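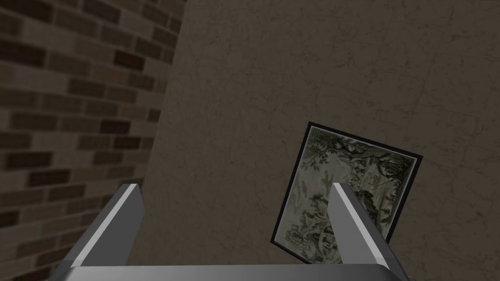
Chore bench / Notebook

04/03/2019

Picture-straightening, still in sim. I promised Ehsan I'd write up where we are before he goes off to Womilberg, so this is for him and for whoever inherits the chore list after me.

Short version: the machine can find a crooked picture, and it can tell me how crooked it is. It can't be trusted to do anything about it yet. I know, I know, I said by the end of last month. The start view is the corner room, the one with brick on the left and plaster on the right, gripper wide open, black-framed print hanging at a slant on the plaster. I like that room. It's mean. The old gray-box room was so plain that everything worked in it, and then we moved to a real wall at the Obura flat and nothing did.

What gave us trouble first was the brick. Touran's edge finder loves brick. All those mortar lines, seen at a steep angle, and every one of them looks to it like the side of something. In the first batch it kept picking the seam where the brick stops as the left side of the frame and then proposing to rotate the entire wall (I laughed, Touran didn't). She put in a check that all the sides have to belong to one rectangle, and that mostly cured it. The plaster has those thin cracks wandering all over it and I expected them to be worse, but they're faint enough that they drop out once you blur a little.

Second trouble, our own fingers. From the wrist view the right finger goes straight over the print, and the base of the gripper hides the bottom edge, so we never get the full outline. I'd been assuming we could just wait for a clean look. We can't, not from that pose. So now we fit the tilt from the top edge and whatever we can see of the sides, and let the bottom be a guess. It's a good guess! But if the frame has a lip or a fat lower molding in real life, I want to know about it before we grab.

Ran 67 starts overnight with the tilt and the distance shuffled. Tilt estimate came out within 2 degrees on all but a handful, and the bad ones were all close-in poses where the finger covers too much. That's the part I'm happy with.

The actual straightening is another story. My first plan was to pinch the frame by both sides, the way you'd pick up a tray. Wrong tool for it. The jaws don't open anywhere near wide enough for a wall picture, and anyway that isn't how a person does it. Watch anybody at home: one fingertip under the low corner, little push, step back, squint, little push the other way. So plan two is a nudge with one finger on the low side of the frame. In sim the picture swings on its nail like a pendulum with too much grease on it, then drifts. Ehsan thinks our nail friction is made up. It is made up, I made it up in April last year and never went back to it. Needs a measured value before any of the nudge numbers mean a thing.

Also the force. Brostholm sent over their notes on the dusting arm and they cap contact at 3000 millinewtons for anything hanging. Seems like a sane place to start, I've set ours the same. Touran wants it lower for glass. Fine by me.

People keep asking if this counts as a chore. My aunt straightens the pictures every single time she walks down her hallway, so yes, it counts. But it's a fair question whether we're picking jobs a machine can do or jobs that somebody wants done. A person fixes a crooked picture in about three seconds while carrying the laundry. Our best full attempt took 40 seconds, with nothing in its hands, and left it crooked the other way. I'd say the looking is ready for a house and the touching isn't — same as dish racks, same as the drawer job, same as pretty much everything on the Nirkska list.

To do:

Hang a real frame on a real nail and pull it with the spring scale. Light frame and heavy frame, both.
Back the start pose off a bit so the finger covers less of the print. Touran to say how far before the resolution hurts.
Try a look, nudge, retreat, look again loop with tiny nudges. Slow is OK for now.
Add a picture on the brick side too. It's only ever been on the plaster, and I suspect we'd be embarrassed.
Ehsan — please leave me the key to the parts cabinet this time.

Log files are in the usual folder under corner-room. The overnight batch has its own subfolder, and the ones marked "swing" are the nudge attempts. Don't delete the ugly ones, I still need them for the friction fit.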